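Fullska学習棟 建設・開設準備 進捗報告（10月分）

助成ご担当者各位

いつも学習棟の整備をお支えいただき、ありがとうございます。今月は本当に動きの多いひと月でした。外構を残して主要な工事が終わり、学生と教職員が少しずつ建物を使い始めています。図面で何度も見てきた中央階段を、授業の合間に人が上り下りしている。その様子を見るだけで、準備室一同うれしくて仕方がありません！

1. 工事の状況
2階の閲覧室は床の張り替えが済み、家具の搬入も完了しました。座席は全館で187席となり、当初計画の数をそのまま確保できています。遅れていた北側の窓枠は、製作元のClulleyから最終分が届き、取り付けまで終わりました。懸案だった吹き抜けの反響については、Dagdag音響設計の提案で天井の一部に吸音材を追加しています。試しに合唱サークルに歌ってもらったところ、上階の閲覧室でも気にならない程度に収まっていました（歌った側からは「もう少し響いてほしい」との声も出ましたが）。
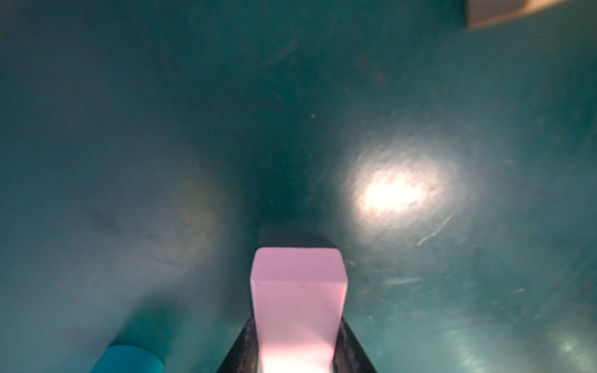 淡いピンク色のグリッパー指先

2. 利用の始まり
先行利用は4つの部屋で始めました。予約は朝9時の受付開始からすぐに埋まる日が多く、特に小さめのゼミ室が人気です。壁一面を書き込めるようにした部屋では、前の組の数式が消されずに残り、次の組がその続きを書いていたこともありました。こういう使われ方は設計の段階では思いつかず、見つけたときは準備室で大いに盛り上がりました。

一方で、改善すべき点もはっきりしてきました。案内表示が少なく、西口から入った方が受付までたどり着けないという指摘が続いています。

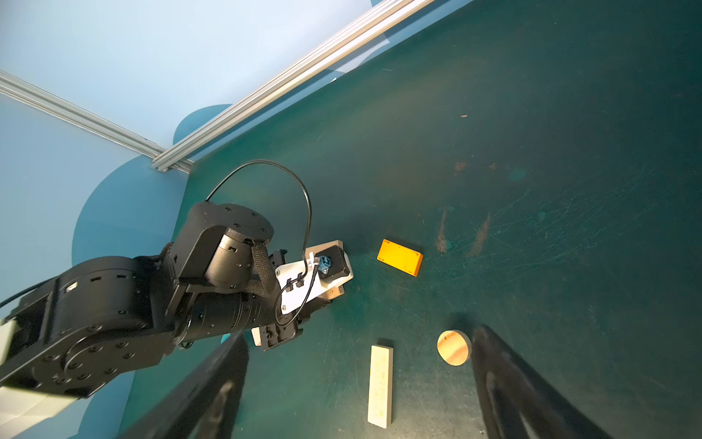 表示については仮の掲示を出し、正式なサインの原稿も校正に回しました。あわせて、夕方に西日が強く入る3階ラウンジにはロールスクリーンを追加する予定です。どちらも予備費の範囲でまかなえる見込みで、追加の助成をお願いすることはありません。

3. 予算の執行
建築本体の支払いは契約どおりに進んでいます。家具費は椅子の仕様を統一したことで少し余裕が生まれ、その分を電源付きの机に充てました。机の増設は学生アンケートで最も要望の多かった項目で、早い段階で応えられたのは大きな収穫です。外構費の支払いは植栽の完了後になるため、次回の報告に含めます。

4. 今後の予定
残る工事は、Stevthorpe通り側の植栽と駐輪場の舗装です。雨の影響がなければ、10日ほどで終わると施工側から聞いています。お披露目の会は11月に開く方向で調整中で、館内見学と学生による発表を組み合わせるつもりです。ぜひ皆さまにもお越しいただき、中央階段の一番上から広場を眺めていただきたいと思っています。日程が固まり次第、改めてご案内をお送りします。

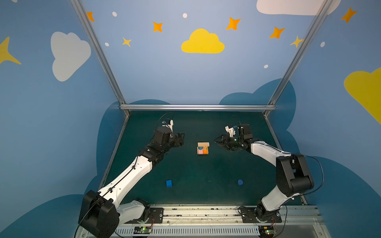
積み木に向かう2台のロボットアーム

Fullska学習棟 開設準備室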